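**Is a 14-point improvement real, or did I just get better at putting the banana back?**

Posted in Evaluation & Benchmarks by **Felista Ondieki**, 15 May 2020

I have two policies and one arm, and I've reached the stage of the project where I no longer trust any of the three.

Policy A is our baseline. It was trained on 3,290 teleoperated episodes, most of them pick-and-place with toy food and kitchenware. Policy B is the same network and the same data, except that the demonstrations were relabeled with shorter instructions ("banana in bowl" in place of "please pick up the banana and place it in the bowl", which is how I apparently talk to equipment). The relabeling was supposed to be a cleanup job. I only ran the comparison so I could write "no effect" in the report and go home.

Then it had an effect. A succeeded in 55 of 100 trials. B got 14 more. My advisor would like to call this a finding. I would like to call it that too, but I ran all of A first, then all of B, and I did every reset by hand from memory. I also scored them myself, sitting next to the arm, fully aware of which one I was rooting for.

The tabletop setup looks like this:

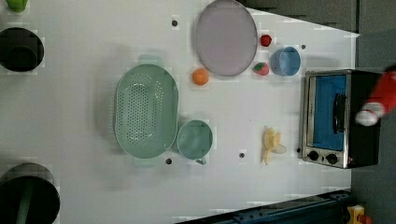 What counts as one trial?

One reset, one instruction, one rollout, and one score, recorded before the table is touched again.

I wrote that definition into our eval sheet on day one and have mostly kept to it. If the arm dropped something and then recovered inside the time limit, I gave it a success. If it nudged the right object into the right place by accident, I also gave it a success, and felt bad.

So, specifically:

- Is the sample big enough to say anything?
- How much does the run order matter, given that neither the code nor the hardware changed in between?
- If I have to redo it, what is the least I can redo?

Please don't say "it depends." I already have an advisor.

---

**udik**

14 points is a lot. Just publish it.

More seriously, people report much smaller gaps over far fewer trials and seem to sleep fine. If your reviewers want more they will tell you, and then you'll have three weeks to do what you could have done now at leisure, but that's how it works. Bump the network size while you're at it.

*Comment from Felista Ondieki:* I can't tell whether this is advice or a description of the field.

*Comment from udik:* yes

---

**Song**

Taking your three in turn. I've run a lot of these, and got the first several wrong in ways that resemble yours closely enough to make me wince.

**Sample size.** If you treat the trials as independent, the standard error on the difference between your two rates is a little under seven points. Your gap is slightly more than two of those. The 95% interval starts just above zero and runs out to the high twenties. By itself that says "probably better, by an amount we can't really pin down." I'd write exactly that sentence in the report. What I would not write is "improves success by 14 points" with no interval beside it, which suggests a precision you haven't paid for.

There's also the independence part. If you used a handful of layouts and repeated each one, the repeats are siblings. A policy that can't handle layout four will fail layout four every time, and counting each of those as fresh evidence makes your interval too narrow. Resample by layout when you bootstrap, and see whether the interval still clears zero. Mine didn't, the first time. It was a quiet afternoon.

**Run order.** This is the one that would keep me up. Running all of A and then all of B means anything that drifted during testing gets credited to a policy. Things I have personally measured and mistaken for machine learning:

- daylight moving across the table
- an overhead camera that sagged a tiny amount after somebody leaned on the rail
- a fingertip wearing smoother
- me, getting quicker and more generous at resets

The last is the worst. By your second block you know where an object has to sit for the arm to grab it cleanly. You don't decide to put it there. It just ends up there, over and over, like a dog ending up on the sofa.

Small soft objects are particularly bad for this, as are round ones. A plate goes back more or less where it was. A toy orange goes back wherever your opinion of it is at the time.

**The least you can redo.** Throw out the blocks as your headline result, keep them as a pilot, and run a smaller paired set:

1. Write down the layouts first. Photograph each one from the overhead camera, and reset by overlaying the live picture on the saved one at half opacity. We use the overlay in Merkora, but any viewer that can blend two images will do. Nudge until the ghosts line up.
2. For each layout, run both policies back to back, with a coin flip for which goes first. Have a script do the flip and load the checkpoint without printing the name.
3. Save the video. Score it later, in shuffled order, with the filenames scrambled. Ideally get a second person to score too, and report how often you disagreed.
4. Decide now what an accidental success is worth. I score them as failures and keep a separate column for "right for the wrong reasons." The column is always more popular with readers than the results.

With pairs, look only at the layouts where the two policies disagree. Trials where both succeed or both fail tell you nothing about which is better, though they tell you plenty about whether your tasks are too easy or too hard. An exact test on the disagreements is one line in any stats package. If B wins nearly all of them you'll know fairly early. Just don't stop the moment it looks good – fix the number before you start and put it somewhere your advisor can see.

One more thing, which I'd do before any of the above. Your change was to the *instructions*. So break the results down by instruction. If shorter labels help, I'd expect the gain to show up on tasks with confusable targets (plate versus bowl, one strawberry versus the other) and to be flat where there's only one sensible thing to grab. If the gain is spread evenly over everything, including tasks where the wording can hardly matter, suspect drift.

We check this with the wrist recordings, going through the grasp moments to see whether the arm picked what it was told to or something nearby it liked better. It's dull work and the most useful hour of the whole evaluation. In close-up a grasp fills the view, and it's usually easy to settle an argument.
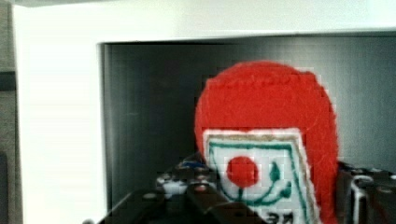 *Wrist camera: red felt object at the fingers, white shelf or cabinet frame behind.*

For that pass we log three things per episode: which object was first touched, which was first lifted, and which was named. Success rate is a fine number to put in an abstract, but "first touched equals named" is where a language change ought to leave fingerprints. It's also less sensitive to your resets. A badly placed object might get fumbled, but the arm still has to go for the right one to fumble it.

If you want tooling, Tikeck will handle the shuffling and blinding and keeps the scores in a plain spreadsheet. The documentation appears to have been written by someone fleeing a building. The defaults are fine except for the time limit, which is per step and should be per episode.

*Comment from Felista Ondieki:* This is painfully thorough, thank you. I went back and split the pilot by instruction. The gain is mostly in the "which bowl" and "which strawberry" tasks, and there's almost nothing on the single-target ones. So I'm cautiously pleased, which my advisor has misread as enthusiasm.

*Comment from Song:* That's the pattern I'd hope for. Bear in mind you looked at it after the fact, so state it as a prediction in the rerun and let it fail properly if it's going to.

*Comment from Felista Ondieki:* Understood. Overlay is set up. I found out my "same layout every time" resets were up to a strawberry's width off. A strawberry is not a small unit in this line of work.

---

**tableleg**

Agree with Song on nearly all of it, small disagreement on scoring accidental successes as failures. If your claim is about deployment, the user doesn't care why the banana is in the bowl. I'd report both numbers and let the reader pick.

Also check that the long instructions weren't being truncated somewhere in your pipeline. We had a text encoder with a token limit so low it was cutting off the destination. The arm knew it was supposed to pick up a cup and had to guess about the rest of its life. Shortening the prompts "improved" everything wonderfully, and we'd gotten as far as a slide about it. The check takes five minutes: print the tokens on the way in, longest instruction first.

*Comment from Felista Ondieki:* Checking this now. I would like it noted that I was having a nice day.

*Comment from Felista Ondieki:* Not truncated. The longest one fits with two tokens to spare. Rerun goes ahead, paired and blinded, and I'll post the disagreement table when it's scored. If it isn't up by August, assume the worst.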